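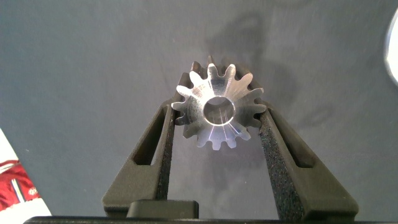 I only went into Jaltdale for a birthday card, so I'd like it noted that the coat was never part of the plan. It was hanging in the window of the hospice shop with a ticket on it for £20, and I went in just to feel the lining (you know how that goes), and ten minutes later I was on the bus home wearing it with no card in my bag.

The letter was in the inside pocket. Blue envelope, stamped, never posted, addressed to a Mr Vachon at the Gelus ice cream parlour. I'm not a nosy person! But the flap had come unstuck all by itself, and it was a long bus ride.

"Dear Henri," it said, "I have thought about it and the answer is yes. I will be under the clock on Friday at 2. Trudy Whitelaw."

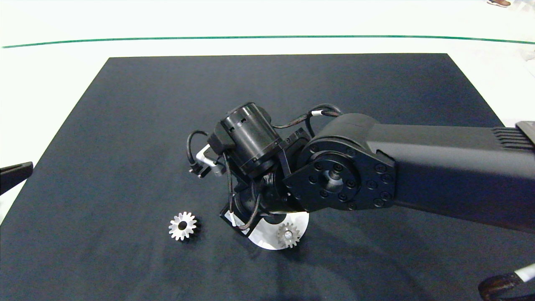 Well, I knew Trudy Whitelaw. She'd taught me the piano when I was seven, badly, and she'd worn that coat at every Christmas concert, done up to the chin. How had I not recognised it? It was a dark navy, the same as that big mat spread over the white table, even down to the faint creases, and I'd spent whole winters staring at the back of it while she turned my pages.

She was still in the same house. I rang the bell with the coat on, which was a mistake, as she went quite white and had to hold the door frame.

"I looked for that letter for a week," she said, when she'd got the kettle going. "Then I thought, well, I did post it, and he didn't come."

"Did you go? On the Friday?"

"Of course I didn't go. I had a cold."

I laughed so hard I spilt my tea, and then she did too. Almost 60 years, and the pair of them living 500 yards apart!
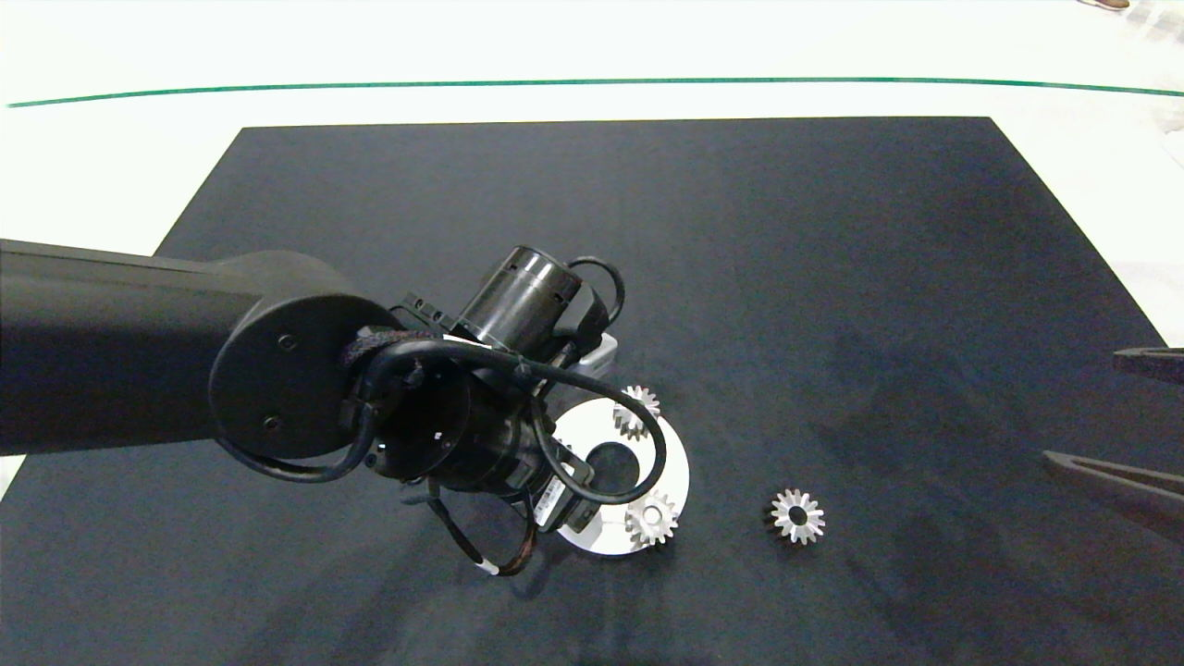
The white table with the dark mat on.

I left her the coat. She'd put it on before I reached the gate, and she was asking me through the window what time the ice cream place shut.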